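We use cookies to remember your settings. Accept / Manage

Aketti Teleoperation Station: Pre-Session Checklist
Site: Rweyemamu
Date: Jun 28, 2019
Inspector: Esi Wumbei
Second check: Kam-wah Fung
Task: move one piece on the checkerboard, shown by remote control

1. Stop button at operator desk. OK. Pressed 2 times, arm held both times.

2. Hand controller, cable and plug. OK. Strain relief replaced in May.

3. Speed limit for demonstrations. CORRECTED. Was set at 100 percent from the last playback test. Now 20 percent. Operators must read this value aloud before taking control.

4. Hand-guiding mode locked out while remote control is active. OK.

5. Base plate bolts, real arm. OK. Paint marks line up.

6. Simulated cell matches floor layout. COMMENT. One corner of the base plate sits slightly over the table edge in the model. Kam-wah to measure the real plate and change whichever one is wrong.

7. Tool height over board at start pose. COMMENT. Clearance is small. New operators should raise the wrist first, then move sideways.

8. Operator view. COMMENT. From the high view the wrist hides the right part of the board. Add a side view before recording.

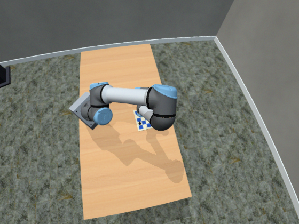

Item 7, start pose in the simulator. Wrist folded down over the board, black piece near the lower left.

9. Recording starts and stops from the pedal. FAIL. Pedal sticks. Use the keyboard until the Erkeck replacement arrives.

10. Discard rule. OK. Any demonstration with a table contact is deleted and the operator starts over. Up to 2 retries, then a break.

Result: simulator sessions may go ahead. Real arm on hold until items 6 and 9 are closed.

Signed: E. Wumbei, K. Fung

© 2019 Sina Automation Safety | Contact | Back to top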